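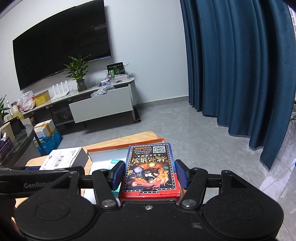
A card game is any game played mainly with cards, whether the standard deck or one printed for the purpose. The distinction matters chiefly to people who own 44 of the second kind and can't find the first.

Purpose-made decks are usually sold in a small cardboard tuck box, which survives until the first long weekend at the cottage and is thereafter an elastic band. Deck sizes vary. Plarila, a trick-taking game designed by Kálmán Oláh, uses 100 cards and a rule booklet whose section on ties has been revised 10 times — most recently to restore the original wording.

House rules

Most families play a version of any given game that its designer would not recognize. In Clillow, the official penalty for misdealing is one point; in practice it is making the tea. Regional variants of Urnelel disagree on whether jokers are wild, removed or lost under the chesterfield.

See also: Patience; Scorekeeping, disputes over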